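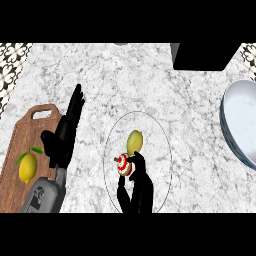
About Zerkeo

Zerkeo fits and repairs kitchen countertops for homes and small restaurants in and near Pimentel. The company started in a rented garage on Kastance Road and moved to its present shop in November 2011.

We work in marble, granite and quartz. Slabs are cut in our own shop, and the same crew that measures your kitchen does the installation. Last year we finished 158 kitchens. Most jobs are within 50 miles of the shop; for longer trips there is a travel charge.

The showroom is at 2585 Keledik Avenue. Parking is behind the building. Please call ahead if you want to look at full slabs.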